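After the Lunch Rush

At the Vrettos restaurant in Jaltow, the slow part of the day starts at two thirty. The last lunch tables pay, the kitchen turns down its burners, and the floor staff start putting the room back together for dinner. Bowls go to the dish room, bottles get wiped and sorted, paper goes in the trash. It used to take four people most of an hour.

Since February, part of that work has gone to a machine. Vrettos leases two clearing robots from Pokard, a company that until recently sold only to warehouses. Each one has an arm on a wheeled base and holds a bus tub at waist height. They were trained on recordings made by people working the tables with hand-held grippers, one item at a time.

The servers had their doubts. Several had worked at Clasosport, the sports arena across the river, where the food stands went to self-order screens and 14 cashier jobs were gone within a year. Vrettos put it in writing that no hours would be cut before the end of the lease. That helped, though most people I spoke with noted that leases end.

What has changed so far is who does what. The robots are good with bowls and bottles. They are slow with paper, and they leave napkins that have gone flat against the wood. So the bussers now follow behind, doing the fine work and fixing mistakes. One told me her back feels better and her afternoons feel longer.

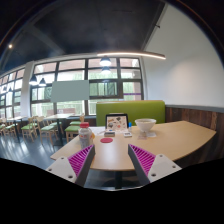

There is also the matter of tips. Bussers get a share of the pool, and some servers have asked whether that share should stay the same if a machine is carrying the tubs. The manager says it will -- for now. The bussers point out that they are the ones who get called when an arm stops in the middle of the aisle with a full load.

In the first month the robots cleared 368 tables without help and needed a person at 242 more. Pokard says the second number will come down. The staff expect that too, and a few of them have signed up for the company's maintenance course, which pays two dollars an hour more than bussing.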